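La couverture de Caldeira

Il faut d'abord que je vous parle de la maison, parce que sans la maison on ne comprend rien à Luana Leite, et que sans Luana il n'y aurait pas d'histoire du tout. C'était une maison haute et étroite, tout au bout de la rue qui descend vers le port de Caldeira, avec un escalier si raide que les visiteurs arrivaient en haut sans plus de souffle pour dire bonjour. Luana y vivait depuis son mariage, elle y était restée veuve, et elle montait encore les marches avec ses cabas en chantonnant, ce qui agaçait beaucoup le facteur.

Le facteur s'appelait Reda Bouazza. Il avait treize ans de tournée dans les jambes et, ce matin d'octobre, une lettre à remettre en main propre. Il pleuvait, une de ces pluies fines qui viennent de la mer et qui vous entrent dans le col sans prévenir.

– Montez donc, lui cria-t-elle par la fenêtre, j'ai du café et je ne descends pas par ce temps !

Il monta, évidemment. On ne disait pas non à Luana (on pouvait essayer, mais on se retrouvait quand même assis à sa table, une part de gâteau à l'orange devant soi). Elle prit la lettre, la retourna, reconnut l'écriture et la posa contre le sucrier sans l'ouvrir.

– C'est ma sœur, dit-elle. Celle de Staritton.

Reda ignorait qu'elle eût une sœur. Il mit du sucre dans son café, puis encore un peu, pour se donner une contenance, et attendit.

– Nous nous sommes fâchées pour une couverture, reprit-elle. Vous allez rire. Notre mère n'en avait qu'une de belle, une grande, toute douce, que nous nous disputions l'hiver quand nous dormions dans le même lit. Je tirais d'un côté, elle tirait de l'autre, et au matin c'était toujours moi qui avais froid aux pieds. Quand maman est morte, ma sœur l'a emportée. Elle ne m'a rien demandé. Je lui ai écrit des choses que je n'aurais pas dites à un chien.
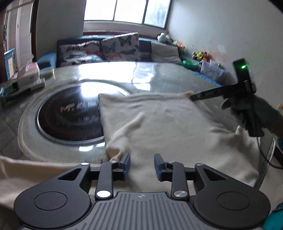
Elle se leva pour surveiller le lait, qui n'avait nul besoin d'être surveillé, et resta un bon moment le dos tourné. Dehors, la sirène du bateau de dix heures se fit entendre, et Reda songea à sa sacoche encore pleine, aux gens de la rue haute qui devaient guetter derrière leurs rideaux, à la vieille chienne du boulanger qui l'attendait toujours pour aboyer. Il ne bougea pas pour autant.

– Voulez-vous que je la lise, madame Leite ?

– Mes lunettes sont là, je ne suis pas aveugle, répondit-elle. Mais lisez, oui. Lisez doucement.

Il décacheta l'enveloppe avec le couteau à gâteau. La lettre tenait en quelques lignes, serrées, penchées, comme écrites sur un genou. La sœur disait que ses hivers devenaient longs, que la maison de Staritton était trop grande, et qu'elle avait pris son billet pour le samedi. Elle demandait s'il restait un lit. Elle ajoutait, tout en bas, qu'elle apporterait la couverture et qu'elle promettait de ne plus tirer.

Luana écouta jusqu'au bout, les deux mains à plat sur la toile cirée. Puis elle se moucha, assez fort, coupa une deuxième part de gâteau que Reda n'avait pas réclamée, et regarda l'escalier par la porte ouverte.

– Elle ne montera jamais ça avec sa valise, dit-elle. Vous faites quoi, samedi ?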